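News & Community | Press Releases

Nomotholm's Parts Library Opens a Bigger Room in February

Nomotholm is very happy to announce that its parts library, run together with the toy repair shop Adora, is moving into a larger room in the old Harnura building this February. The library lends out and gives away spare pieces for games, building sets and small household things, and it has grown from 20 shelves to 601 labeled drawers — quite a lot more than we ever planned for!

Families can drop off odds and ends at the front desk from 4 in the afternoon, and everything is sorted before it goes into a drawer.

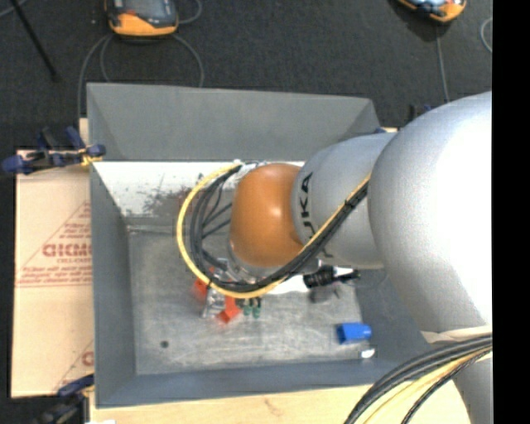
Sorting is the part of the work visitors ask about most, and we are glad to show it at the opening. Pieces go first into open metal bins, all sorts together, and only then by color and shape. A bright blue block may lie on the scuffed floor of a bin with an orange-red one farther over, and each will find its own drawer in time. Entry is free, and there is room for coats and strollers.

Comments (2)

lapina_fan: Do you take puzzle pieces too? We have a whole bag.

Marblejar: So glad you're staying in town. Is the side door still the one with the ramp?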